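Notes from the Allotments: The Great Marrow Settlement

August 8, 2006

Members will recall that the February meeting ended without agreement on what counts as a marrow. I am glad to report that we now have a definition. It runs to 2 pages and has already lost us a member.

The trouble began at last year's show, when Villads Thygesen entered what he called a marrow and what the judge called a courgette that had been left alone too long. Both descriptions were, as far as I can tell, correct. Villads was placed third in a class of three and has been writing letters ever since. They are good letters. The early ones were quite short.

Under the new rules a marrow is a marrow if the grower says so on the entry card before nine in the morning. After nine it is whatever the judge says it is. Striped and plain will be shown together. Stuffed marrows go in the kitchen tent with the chutneys and will not be weighed, however heavy the stuffing.

On to water. The Ruserum side has had a decent trickle from the standpipe for most of the summer, and the Todow side has had a decent view of it. A new tank is going in behind the compost bays. It holds roughly 3,000 litres, or one enthusiastic evening with the runner beans. Please use cans. Anyone found with a hose attached will be asked to detach it, and then asked again by Saadet Baysal, who does not ask in the same tone of voice.

Saadet has also taken over the seed order from me, after the business with the leeks. I maintain that 1,000 is a reasonable number of leeks for a site of our size, and there are still plenty in the shed for anybody who would like some. They are rather woody now. Bring a saw.

The plot inspections went well apart from the bindweed, which went better. If you have bindweed, dig it out and put it in the black bags, and not on the compost, and not over the fence into Fodor Lane, where it has been noticed. Plots at the far end are still being strimmed by whoever loses patience first. That has been me on both occasions.

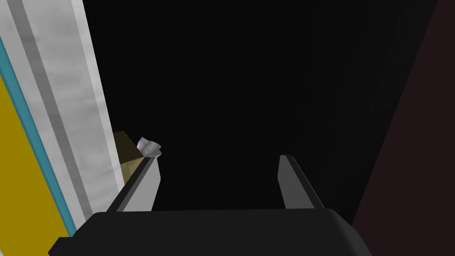 A small white object, beyond the tip of the left-hand finger.

Show entries close at the end of the month. Cards are in the biscuit tin by the noticeboard, along with the pencil, which is on a string for reasons we went into last year. New classes are "Longest Bean", "Three Onions, Matching" and "A Vase of Something". The last of these replaces Flower Arranging, where feelings were running high.

Tea will be served from two. Please bring your own mug, and take the same one home.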